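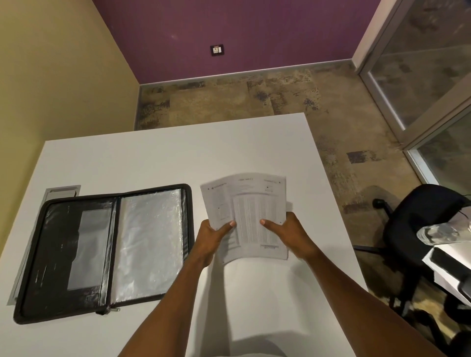 Figure 1. Stack headed "TIME SHEET" held beside an open zippered portfolio.

4.2 Is the purchase justified?

Renard priced a two-arm cell for paper filing at 32 months to payback. We doubt it. The quote assumes 1060 forms a day, and Grarkmont has never logged more than 1000. It also treats the folder as a fixed tray, and leaves out grippers and service after year five.

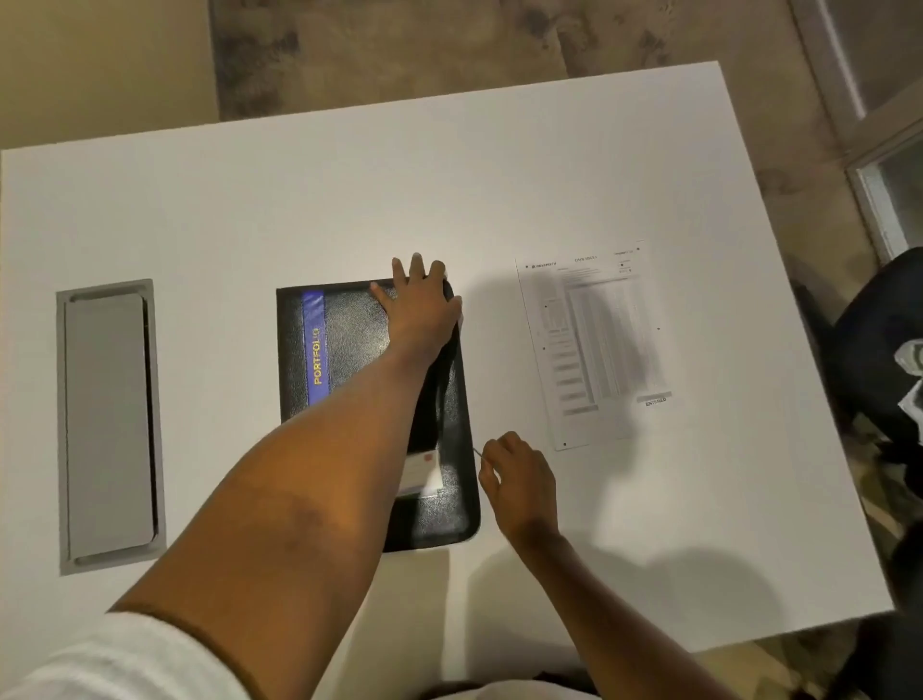
Figure 2. One hand on a closed padfolio, a printed form to its right.

Yip and Tseng budgeted for one cover type. Ours differ in closure and surface, and each would need its own trials. Until Renard prices those, we would hold the money over to July.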